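Facilities Support – Ticket 203
Site: Trotcombe, staff kitchen, Room 2
Category: Water supply and dish cleaning
Status: Open, awaiting part

The requester reports that the Lendach dishwasher leaves a chalky film on all items after the standard cycle. The film returned after the filter was cleaned and the rinse aid refilled. No error code is shown on the panel.

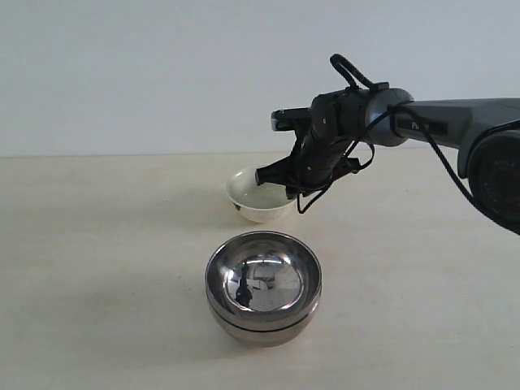
Water hardness remains the most likely cause. The softener installed by Lykkegaard is set to regenerate after every 2,000 liters, and its log shows no regeneration since December. Film is easiest to see on polished metal, so shiny stainless steel bowls such as the two stacked on the wooden tabletop should be used for the comparison wash. A white bowl may hide a light deposit and should not be relied on as a test piece.

Wednesday update: Manual regeneration was started and stopped at the brine stage. The salt level was correct. The technician found the valve motor stuck and has ordered a replacement from Usta.

Until the part is fitted, staff are asked to run the short cycle only and to dry items by hand. The softener must remain in bypass – please do not reset it. This ticket will be updated when a delivery date is confirmed.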